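Sorting the toys at Nastgate: where we are up to
2020-07-19

The toy clear-through at the Nastgate playroom is nearly done. It has taken longer than we planned when we wrote to you in June, mainly because there was more in the cupboards than any of us remembered. Some of it had not been out since we moved over from Vedcombe.

The full count is 669 items. That includes every farm animal and every piece of play food, but not the bricks, which we weighed and did not count. Puzzles were counted as one each if complete. Nine of them were not complete and have gone.

We worked through one cupboard at a time. Everything came out on to the floor, the shelves were wiped down, and then each thing was put into one of four groups: keep, mend, pass on, throw away. Please keep to the same four if you are helping with the last cupboard, the tall one by the coat pegs. A fifth pile called "not sure" was started in the second week and by the end of the morning it was bigger than the other four put together. It has been broken up.

Soft toys

These were the hardest to decide on. Hard plastic can be washed in the sink and dried on the rack and that is the end of it. Soft toys need a machine wash or a hand wash, a full day to dry, and somebody to look at the seams afterwards. We had far more of them than the children ever used at one time.

The rule we settled on was that a soft toy stays if it is small enough for a young child to carry in one hand, if its features are stitched on and not glued or buttoned, and if all its seams hold when pulled. The big bears have been passed on. So have the two long snakes that used to lie along the bottom of the doors, although we may need to find another way of stopping the draught before the winter.

Sorting was done at the children's low tables. They are the right height if you sit on one of the small chairs, and the raised edges of the hollows stop beads and other bits from rolling off. A shallow open box on the table for the keepers and a bag on the floor for everything else worked well enough.
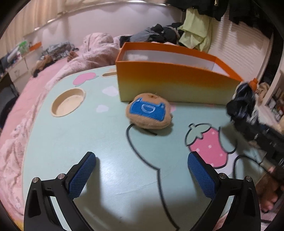

Montri Wiriya would like us to keep more of the small ones than the list allows. The children at the Chávez Road group, Montri writes, use them as passengers, patients, shopping and babies, and a basket of small soft things gets more play in a morning than the garage and the dolls' house together. Montri also asks that none of them be given a fixed place on a shelf, as they are never put back there and it only makes tidying up slower.

We have taken the first point and raised the number of small soft toys from the original list. On the second, there will be a single basket under the window, and anything soft goes into it in any order. The basket will be emptied and its contents washed at the end of every half term.

A note on washing. The label on a toy should be followed where there still is one. Where the label has been cut off, use a cool wash inside a pillowcase with the end tied, and do not tumble dry. Appliqué patches can pucker if they are dried too fast. If a patch has begun to lift at a corner, it should be sewn down before washing. There is a tin of needles and thread in the office, top drawer, along with spare felt.

Boxes

We have asked before for strong cardboard boxes and would like to ask again. What we need are long, low, open boxes which a child can see into without tipping them out. Boxes from toys and games do well, and so do the trays that fruit comes in. Deep boxes are no good to us, as whatever is at the bottom stays there.

The rims go first. We have been running a strip of cloth tape along the top edge and down the inside corners, and the ones treated like that in the spring are still in use. Please do not cover the boxes in sticky-backed plastic. It peels, and the children help it along.

Each box will have a picture of its contents on one short end, drawn or cut out of a catalogue. Hernán Rivadeneyra has offered to draw the ones for the vehicles and the train set. The boxes on the lower shelves will be for toys the children can get out for themselves. Those on the upper shelves will be for anything with small parts, and an adult should fetch them down.

The tables

There was a suggestion that the low tables should be replaced while the room was in pieces. We looked at prices and decided against it. The legs are sound. One had a loose bolt, which has been tightened, and another was short of a rubber foot and now has one.

The printed tops clean up well with warm water and a drop of washing-up liquid. Please do not use cream cleaner or the green scouring pads on them. The fruit patterns are popular with the younger ones, and once a print has been scratched it cannot be put right. Crayon comes off with a little cooking oil on a cloth, followed by soapy water. Dried glue should be left to soak under a wet cloth for ten minutes and then lifted with a fingernail or an old plastic card.

The hollows in the tops need doing separately, with a cloth wrapped round a finger. Crumbs and glitter collect in the bottom and a quick wipe across the table goes straight over them.

Where things have gone

Of the toys that are being passed on, the larger part has been bagged for the Vedcombe toy library. The play kitchen has gone to the Chávez Road group, who had the floor space for it. The wooden railway was offered to them as well but they have two already, so it stays with us. A box of baby rattles and teething rings was thrown out, as we could not be certain how old they were.

If you lent or gave something to the playroom and would like it back, please say so before the end of the month. We have put aside 12 items with family names on them, including a doll's pram, a xylophone without its beaters and a good quality knitted rabbit. They are on the shelf above the radiator in the office.

The mending pile is smaller than it was. Still waiting are a glove puppet with a split thumb, several sets of dolls' clothes that need new poppers, and the tent. The tent needs someone with a heavy sewing machine. The tear is along the zip and is longer than it looks when the thing is folded up. Fabric for patching it is already bought.

What we would like to have

More dressing-up clothes in small sizes, especially waistcoats and anything that fastens at the front. Play food in wood or cloth. A second Prurari stacking set to go with the one we have, new or used, provided that the base is included. Pillowcases for the washing, any colour, worn ones are fine.

We do not need any more large soft toys, jigsaws of over fifty pieces, or anything that takes batteries.

Putting it all back

The shelves will be filled again in the same order they were emptied, starting from the window side. A plan of which box goes where is taped inside the cupboard door. If a box turns out to be too long for its shelf, swap it with another and change the plan in pencil, so that the next person can find things.

Please bring your own cloths and wear something you do not mind getting dusty. The tall cupboard has not been opened fully for some time and the top shelf will need the steps, which are kept behind the kitchen door.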